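4.2 Contact control on soft, flat things

Most of our trouble, and most of the fun, was in this part of the stack. The planner from Section 3 hands down a path in the plane of the sheet plus a target normal force, and the controller underneath has to make both of those happen with an object nobody ever gave us a CAD model for. I'd written the first version as plain position control with a fixed height offset. It was fine in simulation and pretty bad on paper, where a millimeter too low wrinkles the sheet and a millimeter too high means you're waving at it.

So in May we tore that out and moved to a hybrid scheme. Motion along the sheet stays under position control, motion into the sheet goes to an admittance loop, and the orientation of the wrist is held stiff with a little give around the two axes that lie in the paper. The admittance loop runs at 300 Hz on the contact arm, which is slower than I wanted (the driver can't hold a steady 600 Hz with both arms up, and I'd take steady over fast any day). We call the whole layer Grostden, mostly so we have something to type in the launch files.

Figure 3 shows the two-arm setup on the practice-paper task, with the right arm pressing a soft object onto the inked area and the left arm open and just above the sheet. The left one matters even when it looks idle! Its fingers are planned as part of the same 14-joint problem, and the planner has to keep them out of the other arm's way without parking them so far off that they can't come back in. The brush rack goes into the collision model as one plain box. I tried modeling the brushes one by one and gave up after an afternoon, as the planner got slower and the paths came out the same.

Perception here is deliberately cheap. We find the printed red grid with a color threshold, fit lines to it, and use the crossings to get the pose of the sheet on the table. Ink gets in the way, of course - dark blotches eat whole stretches of line - so the fit is done with a robust estimator that's happy to throw away a lot of its input. What it can't throw away is the arms. When a gripper reaches over the squares it hides the very crossings we'd like to use, and early on the estimated pose would slide sideways each time the wrist came down. Our fix is to render the arms from joint angles, mask those pixels out, and freeze the pose entirely if fewer than 175 edge points are left. Freezing sounds crude. It is crude, but the paper doesn't go very far in a second or two, and the jumps went away.

The dark tablecloth helps a lot with the outer edge of the sheet, and I should be upfront that I haven't run this on a light one. The grid fit should carry over. The edge finder I'm less sure of.

Gains were tuned by hand at first and then with Todolell, our little replay tool, which takes a logged run and lets you rerun the controller against the recorded forces with different numbers in it. It's no substitute for the real thing (the recorded forces don't react to what you change, so you can fool yourself quite badly), but it does catch the obviously silly settings before they reach an arm. Out of 3000 candidate settings we kept a handful for live trials, and the damping we ended up with is higher than the textbook rule would suggest. My guess is that the soft object is doing some of the spring's work for us, and the controller needs to be sleepier to match.

One more thing on the grip itself. Squeezing harder makes the object stiffer, and that shifts the contact height, so grip force and pressing force can't be set separately the way I first had it in the config. They're now tied together by a small lookup table measured once per object. It's the ugliest file in the repository and I'd love to replace it with something learned online.

The code as described is the version tagged on Nov 22, 2020. Anything newer has a different message format between the planner and Grostden, and old logs need converting before Todolell will open them.

Figure 3. Two-arm contact task on gridded calligraphy practice paper. The right gripper holds a rounded orange object against the sheet; the left gripper is open. 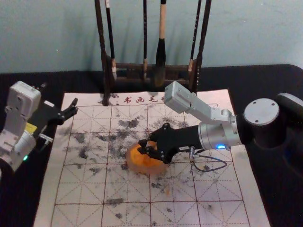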